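Sorting wire harnesses with a small arm: bins, grip and release

This page covers the wire station from the Gunari bench build. It assumes your arm is already bolted down and homed, and that you can teach it positions and save them. If you haven't done that yet, do the base and homing pages first.

The job is simple to describe. The arm picks up a harness, carries it over a bin and lets go. Wires are harder than blocks or bottles for two reasons: they bend when you touch them, and the connectors catch on things.

What you need

– An arm with a parallel gripper. Ours runs on the Balier controller board, but any board that lets you set grip force will do.
– Ridged finger pads. Smooth pads let the wire roll.
– Plastic bins with rounded rims. Sharp rims snag connectors.
– A marker for the bins.
– A wrist camera, if you want to check the grip before each move.

Step 1. Lay out the bins

Put the bins on the table where the arm can reach the middle of each one without stretching out straight. Leave a gap between the bins and anything else on the table. Polished metal is a nuisance for the camera, so keep steel trays to one side if you can, or turn down the overhead light.

Write the bin code on the outside, where you can read it from your chair.

Step 2. Teach the pick

Open the fingers to 50 mm and bring them down over the harness with the wires running between the pads. Grip the wires together as a bundle. Never grip by a connector housing. The small two-pin ones crack, and the crimps behind them pull out.

Close slowly. On the Balier board we use speed 3 for closing and grip force 11. Higher force flattens thin twisted pairs against the thicker leads.
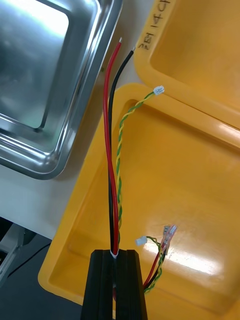

Page last changed: Thursday, October 2, 2025

With the harness held, look at the wrist view before you move. The red and black leads are stiff enough to stand up from the fingers, but the thin green and yellow pair bends off to the side, and its white connector can end up on the rim of the bin. If you move sideways from there, the connector drags. Lift straight up first.

Step 3. Lift, wait, move

Raise the arm until the lowest connector clears the rim. Pause before you go sideways so the loose ends stop swinging. Then move to the next bin at low speed. If the harness is long, teach an extra point halfway across so the arm doesn't dip.

Step 4. Release

Go down until the fingers are just inside the bin, then open. Don't drop from height. Ridged pads sometimes hold on to a thin wire after the fingers open, so add a short wiggle: left, right, left. Lift only after the wiggle is done.

Step 5. Run it

Run the sequence 4 times at half speed with your hand on the stop button. Watch where the loose ends go each time. If one catches, fix the lift height before you touch anything else.

The Hladun pads we tried first were too soft and wore down along the edges. The printed ones in the files section have held up better.

Comments

How do you stop it picking up two harnesses at once? Mine always come out tangled.

Reply: Spread them before the run. We haven't found a good way to separate them with one arm.

Works on an Ivateo arm too, but the force scale is different. Start low and go up.

The pause in step 3 fixed my snagging. Thanks.

Is the wiggle a separate program or part of the release?

Reply: Part of the release. Save it as three short moves after the open command.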